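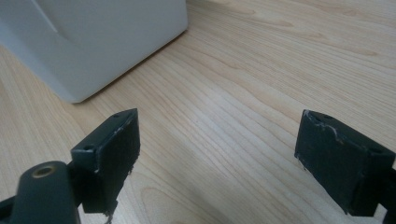

Hanneke Peeters had told me the rings would lift with mayonnaise left on overnight, and I'd like to know whether anyone here has had luck with that before I raid the fridge. I picked up a secondhand table on Sunday, pale blond wood with lovely wavy grain, and I love it to bits already! Except that one end has a cluster of cloudy white rings from hot mugs, and there's one darker mark near the edge that worries me more. The seller thought it came from a shop in Josdale but had no idea what the finish was. It feels smooth and has a bit of a shine to it. I can't tell if it's solid wood, veneer or something else entirely.

What would you try first, and what should I stay away from? I have a free weekend and far too much energy for this.

– Siebe Vanhove, Brudby

**Gerardo Estrella**

Oh, I love these questions! White rings are the good kind. They usually mean moisture got trapped in the finish and never made it down to the wood, so there's a real chance of getting them out without stripping anything.

Before you put any product on it, find out what you have. Get down on the floor with a flashlight and look at the underside and the edges. If the grain on top carries on over the edge and down into the end of the board, you probably have solid wood. If there's a thin line where the top layer stops, it's veneer. If the same knot or swirl shows up again farther along, exactly the same shape, it may well be a printed laminate, and then most of the advice you'll find online doesn't apply.

For the finish, dab a little denatured alcohol on a cotton swab and touch it to a hidden spot underneath (window open, nothing lit nearby). Shellac goes sticky fast. Lacquer mostly ignores alcohol but softens with lacquer thinner. If neither one does anything, you're likely looking at polyurethane or a factory finish.

Then, for the white rings:

1. Wipe the area with a barely damp cloth and let it dry completely.
2. Lay a clean cotton T-shirt over the ring, folded once.
3. Iron on the lowest setting, no steam, a few seconds at a time. Lift and look. Keep the iron moving.
4. Stop as soon as the ring fades. You can always go again tomorrow.

I did a whole sideboard this way, 17 rings, and got every one except a stubborn one near the back that now lives under a lamp. It is so satisfying to watch them go.

The mayonnaise thing does work sometimes, by the way. It's the oil doing it, so plain petroleum jelly left overnight gives you the same result and smells a lot better in the morning.

The dark mark is a different animal. Dark usually means the water got through to the wood, or there was metal involved. On solid wood, oxalic acid is the usual fix, but you'd have to take the finish off first, and it needs gloves, eye protection and a careful read of the label. I'd do the white rings and live with the table for a month before deciding.

**Kenneth Dumlao**

just sand it. 220 then oil. took me 11 minutes on my desk

**Jerome Policarpio**

Please don't sand until you know whether it's veneer! I went straight through the top layer on my first table with an orbital sander and ended up painting it green.

Gerardo's iron trick is great on shellac and lacquer. On polyurethane I've had less luck and go with a dab of white non-gel toothpaste on a soft cloth, rubbed along the grain, then wiped off. It's a mild abrasive, so it can dull the shine a little. A bit of paste wax afterward brings it back up nicely. If it's laminate, skip the iron and the toothpaste both and try dish soap and warm water, then a baking soda paste with hardly any pressure.

Also, coasters – I know, I know. Mine are cork and I bought 13 of them so there's always one in reach.

Do post again once you've looked underneath, I'm dying to know what it is!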